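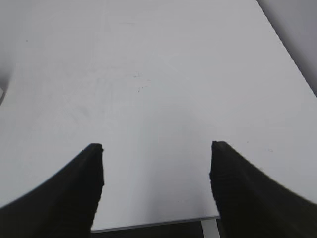
A pale tabletop, between white and gray.

Journal > Household Matters > Family Papers

On the Keeping of Family Papers

The papers of my late aunt came into my care in September. They had been stored for 40 years in a hall closet in Marent, and they arrived in the order in which she had left them, meaning that a dental bill from one decade lay against a wedding invitation from another. Several readers of this journal have asked how such a collection should be approached. I set down my own practice for their consideration.

The first duty is to leave the original order alone until it has been recorded. My aunt's arrangement appeared careless, yet the letters from her brother were all placed behind the deed to the Prerik house, and the reason became clear once I had read them. He had lent her the money for the roof. Had I sorted by date on the first evening, that connection would have been lost. I now write a short note for each bundle before it is opened, giving its position and whatever held it together.

The second matter is that of fasteners. Rubber bands should be removed at once. Paper clips may be slid off with a strip of stiff card placed beneath them. Staples are a question of judgment, and where the paper is sound I leave them in place. I have been corrected on this point by persons better qualified than I am, and I remain of the same opinion.

Housing need not be costly. I use plain folders from Flitow, which are sold flat and must be creased by hand. The larger size is to be avoided, as the lids bow when the boxes are stacked. Labels are written in pencil. My aunt used a purple felt pen for everything, including her tax returns, and the ink has passed through to the sheets beneath.

The question of what to discard is more difficult. It is my policy to keep one utility bill for each year and to release the remainder. Canceled checks are kept where they name a person and discarded where they name a company. Greeting cards are kept only if something has been written in them beyond a signature. A cousin has objected to this last rule, and her objection has been noted and a separate folder provided for her.

Sessions should be brief. I work from four o'clock until the light goes, and I do not read letters in full during sorting. This rule was broken on account of a letter dated from the Sala boarding house, in which my aunt described a landlady who locked the piano. It runs to 900 words and will be transcribed here at a later time.

The school reports remain to be done, together with the negatives, for which I have as yet no suitable sleeves.

This site uses cookies to remember your preferences. Accept | Manage settings

3 comments

Brunello Bianchini
I would take out every staple. We have discussed this before. Otherwise I agree, particularly with regard to the rubber bands.

marent_reader
My grandmother lodged at the Sala house and also mentioned the piano. Please do post the letter.

Odile
Do you keep the envelopes? I have a whole drawer of them and the stamps are mostly gone.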